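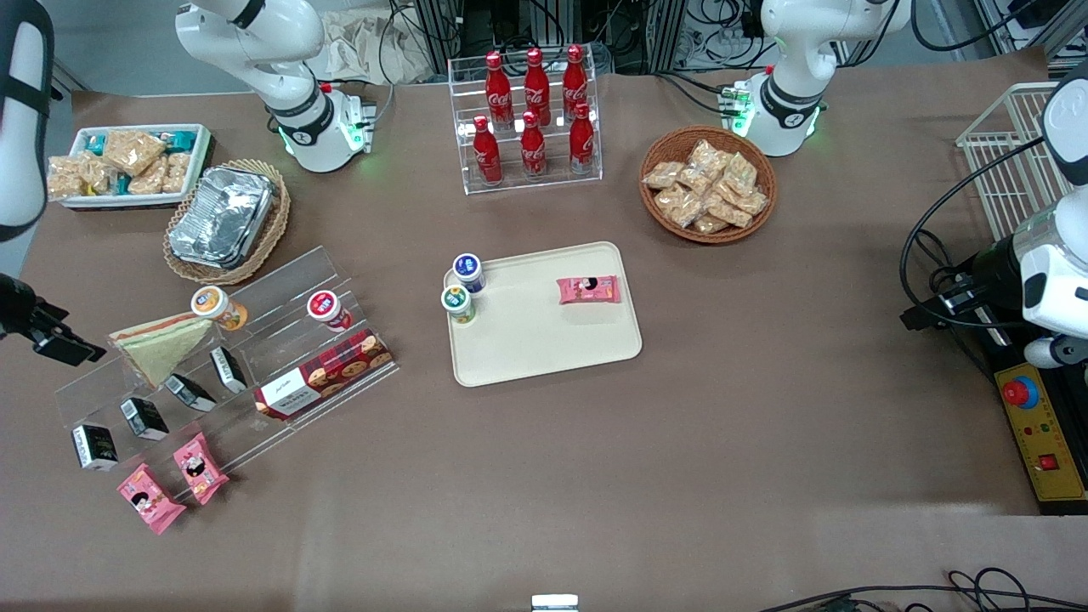
Wie viele Durchgänge benötigt das Lernsystem, bevor mit dem ersten Training begonnen werden kann? Vorgesehen sind 1.804 aufgezeichnete Beispiele, von denen nach dem heutigen Stand 879 freigegeben sind.

**Montag, Projekt Plimon**

Die Aufzeichnung wurde um 8:15 Uhr aufgenommen und bis in den Nachmittag fortgeführt. Senyo Addo übernahm die Steuerung der beiden Arme, der Unterzeichnende die Prüfung der Datensätze. 398 Durchgänge des Bestandes entfallen auf das Umsetzen verpackter Ware – für die Flaschen ist der Anteil noch zu gering. Bruvell bittet um eine einheitliche Benennung der Aufgaben; die Liste geht morgen hinaus. Gegen 14 Uhr kurze Unterbrechung wegen eines Abgleichs der Zeitstempel. Für Dienstag ist die Flaschenreihe vorgemerkt.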